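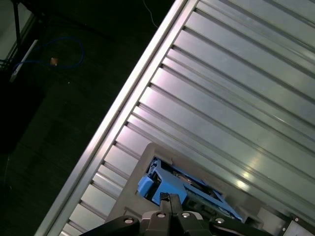
How to set the intonation on an electric guitar

By Saskia Prendergast. Last updated 1st May

If your open strings are in tune but chords sound sour further up the neck, the intonation probably needs adjusting. You need a tuner, a screwdriver that fits your saddle screws, and 45 minutes the first time you try it.

This guide is for a fixed bridge with one saddle per string. Floating tremolos follow the same method but take longer, as every change moves the others.

Before you start

Fit new strings. Old ones wear unevenly over the frets and give false readings. Stretch them by hand, tune up, and repeat until they hold. Check that the neck relief and string height are where you want them. If you change either later, you will have to do the intonation again.

Step 1. Tune the open string

Plug straight into the tuner with no pedals in between. Select the neck pickup, roll the tone down a little and tune the low E. Hold the guitar in playing position. Laid flat on a bench, it will read slightly differently.

Step 2. Compare at the 12th fret

Play the harmonic at the 12th fret, then fret the same note and pick it normally. Press as hard as you do when playing and no harder. Write down whether the fretted note is sharp or flat.

Step 3. Move the saddle

- Fretted note sharp: move the saddle back, away from the neck.
- Fretted note flat: move the saddle forward, towards the neck.

Use half a turn at a time. Slacken the string before turning the screw, particularly on the wound strings, or you can chew up the screw head.

Step 4. Retune and check again

Moving the saddle changes the open pitch, so retune every time. Carry on until the two notes match, then do the other five strings.

If a saddle runs out of travel

Jhun Barredo had this with the low E on his Netholm baritone and cured it by turning the saddle round. On some bridges you can also shorten the spring. If neither works, try a lighter string.

Get our setup guides by email. Enter your address to subscribe. You can unsubscribe at any time.

281 shares | 4 comments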